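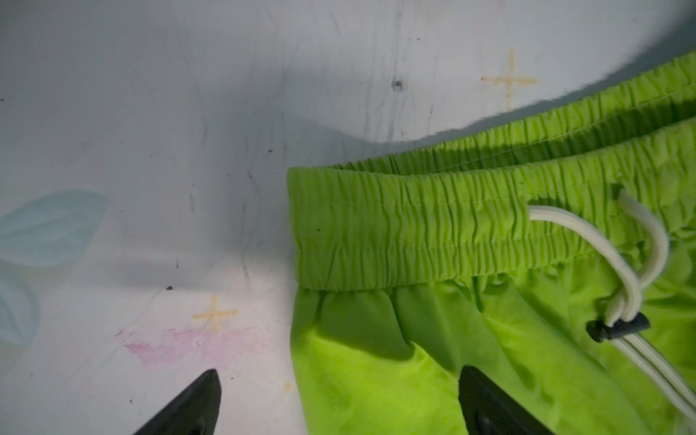
*Lime green, elasticated waist. There is no second colour.*

**Skoseo Harriers want 9 runners for the Clima relay**

Every April the Clima relay goes over the hill from Rukov to Camacho and back, and every April we discover that half the club has a wedding. We are after nine people to fill the second team. The first team is full, fast and not very chatty.

You'd run one leg of 2 miles. The hill legs climb 600 feet, which the organisers call "undulating". Legs are handed out by drawing lots in the pub, and swaps are allowed up to the start, usually in return for crisps.

**You should be**

- over 18
- able to run 2 miles without needing to be fetched
- free from 7am, and civil by 8
- willing to wear the shorts

Club experience is welcome but we won't ask for times. Last year's second team came in behind a man carrying a tuba.

**What you get**

Your entry paid, a lift to your changeover point, soup, and a share of the 3,000 safety pins left over from a hopeful order. There's no fee for anyone. You may keep the shorts; we'd rather you did.

To put your name down, come to the track hut at 6.30pm on any training night, or leave a note in the box by the door with your phone number and shorts size. Please write clearly. Last year we had to guess at an XL.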